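Search this site
Search
Enter keywords

Wedcombe Residents' Association
Minutes of the May general meeting

The meeting opened at 7:30 in the downstairs room at Wedcombe Hall. The chair welcomed members and pointed out the fire exits. Minutes of the last meeting were read and accepted with one correction: the bench by the pond was repaired by the parish contractor, not by Siltier.

1. Matters arising

The broken streetlight on Mill Row is still out. The secretary has reported it again and will ask for a date in writing. The hedge at the corner of Church Lane has been cut back and drivers can see the turn now.

The letter to the bus company was sent. The reply says the Sunday service will stay as it is until the fall, when all the rural routes are reviewed. Members from the top end of the village said the last bus home is too early for anyone who works a full shift. The secretary will say so in the next letter.

2. Footpath to the weir

Siltier has finished the drainage work on the lower half of the path. The upper half is still soft after rain and strollers cannot get through. Siltier quoted for gravel on the rest, to be laid in one visit. A second quote has been asked for from Ghorbani and had not come in by the time of the meeting.

There was a long discussion about whether gravel is right for this stretch. Two members who use the path with wheelchairs said loose gravel is worse than mud. It was agreed to ask both firms to price a rolled surface as well, and to hold the decision over to the next meeting.

The kissing gate at the weir end sticks. One member offered to plane the post.

3. Parking by the school

The school has asked parents to keep the turning circle clear between 8:30 and 9. It worked for the first week and then went back to how it was. A member asked for cones. The chair said the association has no power to put cones on a public road and would write to the highways office instead.

A proposal to open the hall lot to parents on school mornings was put to the vote. For: 18. Against: 10. Abstained: 2. Carried. The hall bookings secretary asked for it to be noted that the playgroup needs the three spaces nearest the door.

4. Summer fair

The field is booked. Stalls will cost 30 dollars each, the same as last year, and charities go free. Verkine has agreed to lend the large tent again but wants it collected and returned by us. A truck is needed for both trips.

The cake stall, plant stall and book stall all have people to run them. The tombola does not. Bottles and jars for the tombola can be left in the hall porch from Sunday.

Members agreed there will be no bouncy castle this year. The insurance quote was more than it took in last time.

5. Hall kitchen

The water heater has been serviced. The left-hand burner on the stove still will not light and should not be used until it has been looked at. Crockery keeps going missing after evening bookings, and hirers will be asked to wash up and put things back in the tall cupboard. Members were asked to bring in any spare mugs they do not want.

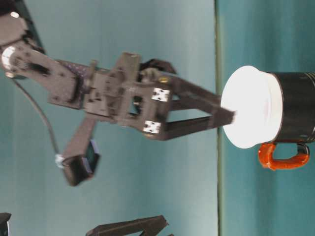

Black mug on a teal tabletop.

6. Any other business

The noticeboard key has been found. Dog waste bins on the river side are being emptied once a week and need it more often. The secretary will raise it with the parish.

The meeting closed at 9:10. The next meeting will be in the same room at the same time.

Comments

millrow_end
Streetlight is still out as of last night. Very dark by the postbox.

Weirwalker
Please not gravel. I push a double stroller up there most days and would much prefer the rolled surface.

plantstall
Can I have the early slot for setting up at the fair? I will need to get a car onto the field.

topendtenant
Thanks for raising the last bus. I would sign a letter if there is one.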